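Change the finger pads on a schedule

Most shops that run hand-held grippers for recording demonstrations treat the finger pads the way people treat windshield wipers. They stay on until somebody complains. I think this is the wrong policy, and I think it costs more than the pads do.

I look after one station at Plutbridge. It consists of a small table, two hand-held grippers, a marker cube on each gripper, and a camera at head height. The grippers get picked up and put down all day. The pads are the only parts that touch the work, and they are also the cheapest parts on the tool. Until last year we replaced a pad when an operator reported slipping. By then the pad had usually been bad for several days, and the recordings from those days showed operators squeezing harder and approaching from odd angles to make up for it. Those habits go straight into the data, and a policy trained on them will squeeze too hard on a new pad.

We now change both pads after 40 hours of use, worn or not. A pair takes nearly seven minutes if the screws have been kept clean. Left and right are always changed together, even when one looks fine, because an operator who feels a difference between hands will start to favor one of them.
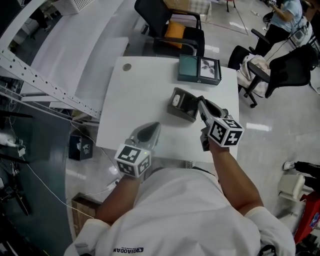
The second half of the job is the marker cubes. A cube that has shifted on its mount by a degree or two still tracks without any error message. The software reports a clean pose, and the pose is wrong. I have heard it argued that the cubes should be left alone unless tracking drops out, on the grounds that every time you touch one you risk moving it. I accept the risk and check them anyway. The check is simple. Close the jaw on a reference block fixed to the table, record for five seconds, and compare the reported tip position with the stored one. If the two disagree by more than our limit, loosen the mount, reseat the cube, tighten, and record again. Write down the value before and after. A cube that needs reseating twice in a week has a cracked mount, and no amount of tightening will cure it.

The printed faces also need care. Wipe them with a dry cloth only. Alcohol lifted the black ink on one of our early sets, and detection on that face went bad at low angles long before the damage was plain to the eye. Overhead lights are a related problem. If a face is glossy, it will wash out at some wrist angle, and the fix is matte stock on the cube. Asking the operator to hold the wrist differently defeats the purpose of the recording.

Hatice Uçar, who runs the Elum line, disagrees with me about the fixed interval. Her view is that hours are a poor measure, that picking up light plastic boxes wears a pad far less than handling metal parts, and that we throw out good rubber. She is right about the rubber. She would measure grip force at the start of each shift and change pads on the result. I would support that if the measurement were reliable, but our force readings drift with the temperature of the room, and a clock does not.

The log for the station is a paper sheet with columns for date, hours, pads, cube left, cube right, and initials. I would keep it on paper. It hangs next to the spare pads, so the person changing them has it in reach.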